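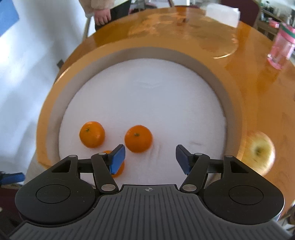 How to request the record of a police interview with a public official

Use this procedure when an official has been questioned by the Amaral district police and the interview has been confirmed in public. It covers closed and suspended cases only. Records in open cases are held by the Takard prosecutor and follow a separate track.

Before you start

Find the case reference. It is printed in the daily court list, top right of each entry. If the case never reached court, use the station log number.

Steps

1. Get Form 3 from the records desk in Benus or from the district website.
2. Enter the case reference in field 2. Leave field 4 blank unless you represent a party.
3. Name the record you want: "summary of interview" or "full transcript." A request for "all documents" will be returned.
4. Pay the fee of 25 dratia. Full transcripts cost more and are billed by the page.
5. File before 3 p.m. Later filings are stamped the next working day.

Response times

A summary takes roughly 25 days. Transcripts longer than 900 lines are released in parts, each with its own cover sheet.

If the request is refused

The refusal letter must cite a section of the records code. Check that section first, then file an appeal at the same desk. Attach the letter and a copy of Form 3. No second fee is charged.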